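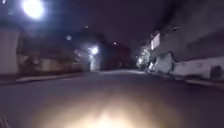 Night run on the access street, forward view with the unit's headlight on.

MINUTES OF THE NEIGHBORHOOD LIAISON MEETING, OCTOBER

Subject: Evening demonstration of the Brisska street unit

Present: Rakiya Adebisi (chair), Suleiman Aliyu (Storkport, operations), Rekha Bisht (Storkport, safety), Ozan Uçar (Krawczyk, property management), Noemí Rosales (minutes).
Apologies: the Sketier representative.

The meeting opened at 7:10 p.m. in the ground-floor room at Krawczyk. The minutes of the previous meeting were approved with one correction: the item on delivery hours should read "Storkport," not "Sketier."

1. Purpose of the visit

The chair explained that residents had been invited to watch the Brisska unit travel the street after dark, following questions raised in the spring about lighting and noise. Mr. Aliyu thanked Krawczyk for the use of the room and outlined the program: a short talk indoors, a supervised run outdoors, and a return to the room for questions.

2. Safety briefing

Ms. Bisht asked visitors to remain behind the line at the starting point until the unit had completed its run. She carried the stop control herself. Mr. Aliyu confirmed that the unit would drive itself over a course of 200 meters and would be brought back by hand control. Mr. Uçar asked that the entrances on the course be kept clear. This was agreed.

3. Demonstration

The meeting moved outdoors at 7:40 p.m. Members followed the forward view on a monitor placed beside the starting point. The chair noted that the headlight lit only a short stretch of road directly ahead, and that the ground between the street lamps remained dark. Mr. Aliyu replied that the headlight serves mainly to make the unit visible to others and to show the road surface close to it.

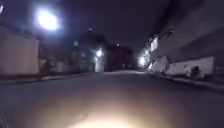 Ms. Rosales asked whether the softness of the view on the monitor was a cause for concern. Ms. Bisht stated that the forward camera is one input only, and that the unit measures distance by separate means which do not depend on light. She accepted that the glare from the street lamps was strong and undertook to report on it. The run was completed without use of the stop control.

4. Questions from residents

The meeting resumed indoors at 8:15 p.m. The following points were raised:

Noise. A resident of number 88 asked whether the unit would run past midnight. Mr. Aliyu said that no run is planned after 11 p.m.

Curbs. Mr. Uçar asked whether the unit would use the sidewalk. Ms. Bisht answered that it would keep to the road during the trial — any change would be brought to this meeting first.

Recordings. The chair asked how long the forward view is kept. Mr. Aliyu did not have the figure with him and will supply it in writing.

Petition. The chair reported that the petition for better lighting on the street now carries more than 266 signatures. It was agreed that the petition is a separate matter and should not delay the trial.

5. Decisions

The trial may proceed for the period already approved, on the terms stated under items 2 and 4.
A second evening visit will be arranged for residents who could not attend.

6. Actions

Ms. Bisht: written note on lamp glare.
Mr. Aliyu: retention period for recordings; dates for the second visit.
Mr. Uçar: notice to tenants, to be posted in both stairwells.
Ms. Rosales: copy of these minutes to Sketier.

The meeting closed at 8:50 p.m.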